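Kultari project report: the money bit

I ended up in charge of the budget for our cap sorting project, mostly because I was the only one who had ever made a spreadsheet with more than one tab. I thought it would be the dull job. It was the one I argued about most!

When we started planning in January we had one line on the sheet, and it said "arms". We'd gone back and forth between Hägglund and Jaltis for weeks, comparing reach and payload and how long the leads were, and we'd put nothing at all down for the stuff around them. No table, no rails, no brackets, no bins. My first proper total had 80 per cent of the money going on the arms, and our supervisor sent it back with a big question mark next to the other 20 (fair enough).

So the second version started from the job instead. Caps on a table, one arm on each side, clear plastic bins at the back to put them in. I wrote down every single thing that has to be there before anything can move, right down to bolts.

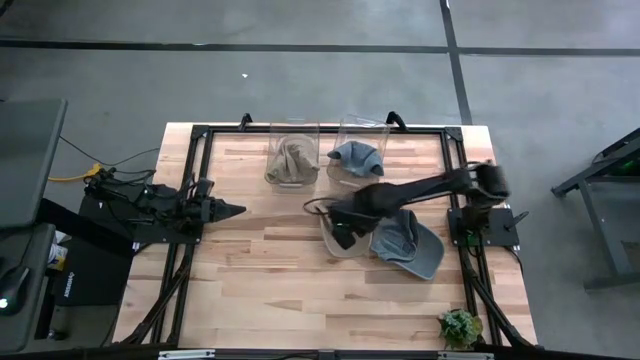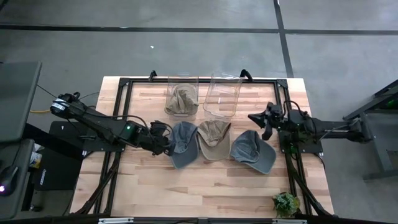
Caps on the table, bins at the back, an arm on either side.

The bins were the cheapest thing on the whole list and I still managed to get them wrong. I ordered from Taluvden without checking the delivery charge, and the postage came to more than the bins did. After that I made a column just for delivery, and over the whole project it added up to £66, money I'd have much rather spent on spare gripper fingers.

Caps were a pain to budget for too. They're soft, they never lie the same way twice, and we wanted different colours so we could try sorting them later on. I put down £75 for caps and felt silly asking for it, but a box of matching ones would have been no use to us.

If I was doing the sheet again I'd change a few things. I'd get the frame quote before the arm quote, as the mounting plates depend on both and we paid for a second set. I'd ask every supplier for lead times in writing (one part took 4 weeks longer than I'd planned for). And I'd keep a proper pot for cables and extension leads, which I'd lumped under "misc" and then spent twice over.

The full sheet is in the appendix, with the old versions left in so you can see where the numbers moved.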